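Shagufta Bhutto does not believe in the lost sock. She has worked in laundries for 14 years, lately at Wason, and when I ask where they all go she looks at me as if I'd asked about fairies.

"They're in the duvet cover," she says. "Or the other trouser leg. Go and look."

I had come to talk to her about folding, a subject on which I have doubts. There are now paid courses in it. Gramard sells one, and its booklet promises that a tidy drawer will give you back your mornings. I fold badly and my mornings seem much the same length as everyone else's.

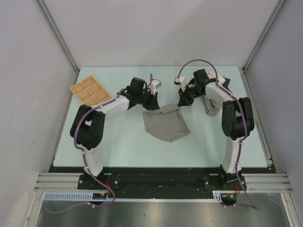 Socks are where most advice goes wrong, in Bhutto's view. The booklet wants them laid flat, one on the other, and turned over in thirds. She has tried it. "Lovely for a day. Then somebody's late and digs for the black ones, and it's soup." She prefers a plain roll, and a grey and white striped thing bunched up like a rolled sock will do her perfectly well. I put it to her that rolling ruins the elastic, as my mother always said. "Your mother folded the tops over, that's different. Did hers ruin?" I had to admit that I couldn't remember.

She is less sure of herself on larger pieces. Saqib Mohmand, her colleague at Wason, swears by pinching the cloth in the middle and letting the rest fall before squaring it up. Bhutto thinks this looks clever and saves very little.

"He says it's quicker. I've asked him to show me with a clock. He's always busy."
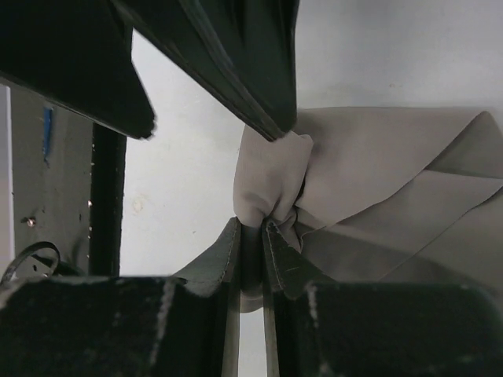

*Beige cloth, gathered at the pinch, with smooth folds to the right.*

I ask whether any of it matters once the cupboard door is shut. She thinks about this longer than I expected.

"Towels, yes, or they won't fit. Pillowcases, a bit. Pants, no. Anyone who charges you money to fold pants wants a talking to."

And the mornings? Has she had any of hers back?

"I start at six," she says. "What mornings?"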